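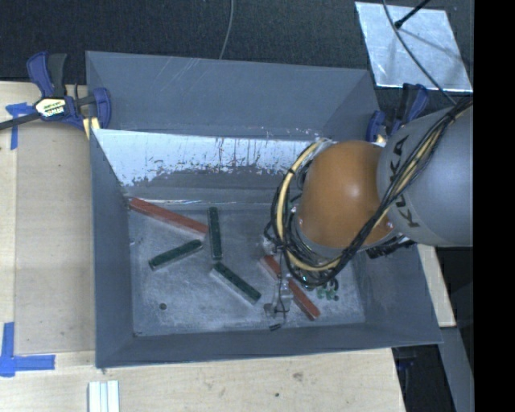
Figure 12. Gray sheet-metal bin with a slanted inner panel. The edges of the bright part are worn.

4.2 Surface wear and noise complaints
In Stadenmont we interviewed 30 households living beside small workshops. Most complaints were about metal parts dropped into bare bins – mainly in the early morning. Amrani reported the same for Pedudero, where 156 letters were received until August. Rubber lining was known to the owners, but few had tried it.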